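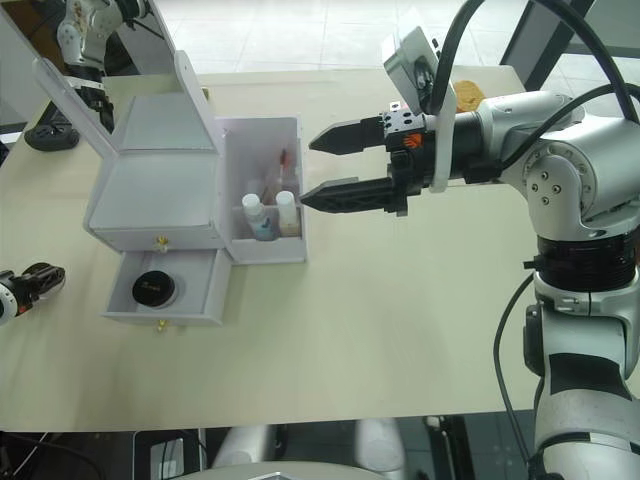 Fixing error 341 when an arm stops halfway into a box

If you run a two-arm tidying task on Arley you'll meet error 341 sooner or later. The arm goes down into something narrow, there's a little clunk, and it all stops with the gripper still inside. I had it on and off for most of March and I handled it badly the first few times, so I've written up what I do now. My cell uses Cindard arms, but the steps should carry over if yours are something else (menu names will differ, obviously).

What the error means

341 is a torque trip at the wrist. The controller thinks the arm is pushing against something. Sometimes it is! A finger has caught on a wall, or a bottle has tipped and wedged. In my case it was mostly the cable, which was pulled tight whenever the wrist turned past a certain angle, and the controller can't tell a tugging cable from a bad collision.

Before you touch anything

Hit the stop button, even if the arm has already halted. Please do this. My first time I just reached in to free a bottle, the fault timed out, and the arm tried to carry on with my hand in the way. I got a bruised thumb and a proper fright. A halted arm is paused, and a paused arm can start up again, so keep your hands off the table until the stop is pressed and the status light has gone red. 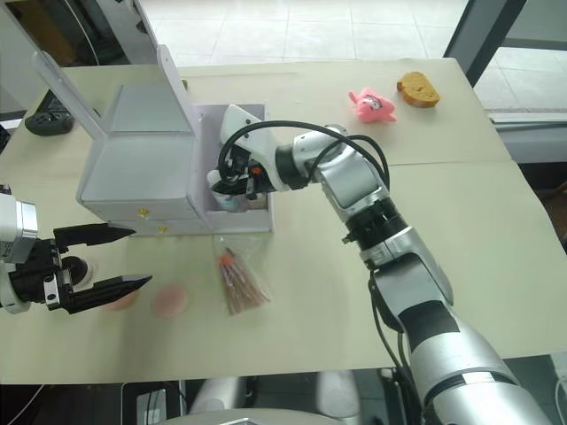
Ju-won Yang wrote in after the first version of this page to say that the stop button alone wasn't enough on an older setup, as the second arm was on its own circuit and kept going. Good point, and one I'd missed completely. Check that one button really does stop both arms, and do it with nothing on the table.

Getting the arm out

1. With the stop pressed, take a photo or jot down the joint angles from the log. You'll want them later and you will forget.
2. Turn the speed down to the lowest setting.
3. Stand clear, release the stop and clear the fault.
4. Jog straight up in tool mode, a tiny bit at a time. Don't use Home! Home takes the shortest path it can find, and mine went sideways and took the box with it.
5. Once the fingers are well above the walls, press stop again and have a look at the fingertips.

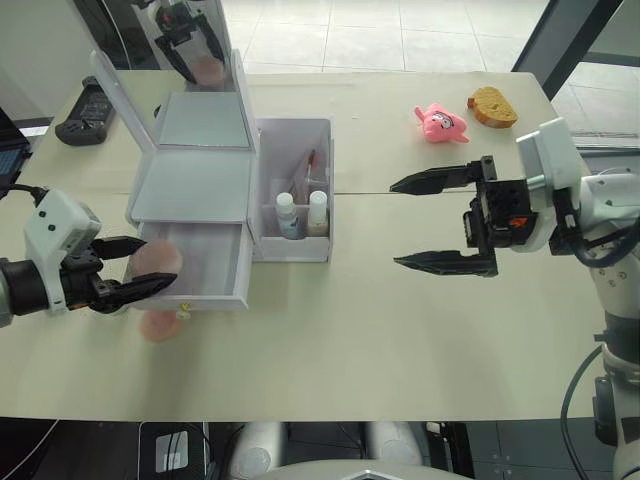
Finding the cause is the fiddly bit. Open the log and look at the wrist joint just before the trip. Mine read 133 degrees every single time, whichever item it was going for, and that was the giveaway. If the angle jumps about from one trip to the next, suspect the objects or the box position. If it's always the same, suspect the cable.

For a cable, undo the tie nearest the wrist, turn the joint slowly through its whole range and watch for the point where the slack runs out. I gave mine roughly 63 mm more and put the tie back loosely. Then run the same pick 3 times at low speed before you go back to normal. 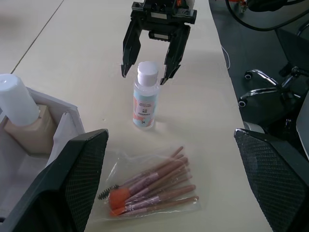 Fingers open over the clear bottle, with the bag of brushes in front.

If it trips again at the same angle, the slack has probably slid back through the tie. Mine did that once, and a second tie further up the arm sorted it.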